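OK, I finally did the thing I've been putting off since January: I tackled the cables under my desk. Thread, because I'm way too excited about this and the cat is tired of hearing it.

Some background. The desk is a Trindier I bought used when I moved to Valport. Great desk, super solid, big enough for two screens and a sewing machine. But every single thing I own plugs in somewhere behind it, and for 3 years my feet have lived in a nest.

Step one was pulling everything out. EVERYTHING. I had a charger in there for a phone I gave away. I had an extension cord plugged into another extension cord that powered nothing at all. I laughed out loud, alone, on the floor.

Step two, labels! I cut up a pack of white stickers and wrote on them with a Skunine pen, the skinny kind that doesn't smear. Lamp, printer, speakers, screen left, screen right. If you do only one part of this, do the labels. Future you is going to be so happy.

Step three is where it gets fun, which is getting stuff up off the floor. I spent a good while just looking at dark undersides of things and learning what's bolted to what.

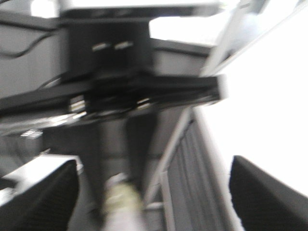 Black box, two little silver connectors, one thin cable still doing its own thing. We'll get there!

For tying things up I went with the Pyo fabric wraps, the kind that hook onto themselves. I bought a box of 100 and figured that was silly. I have used more than half. They come off easily when you change your mind, and I changed my mind a lot (the printer has moved twice).

Best tip I picked up along the way: leave some slack near anything that gets moved. I pulled mine super tight the first time, very proud of myself, then tried to turn a screen and had to redo that whole side.

Total time, one long evening plus a bit of the next morning with coffee. Total cost, less than takeout for two.

And I can vacuum under there now!! I did it before breakfast, just because I could.

Next up is the shelf by the TV. Send me your cable setups, messy ones too, I want to see them all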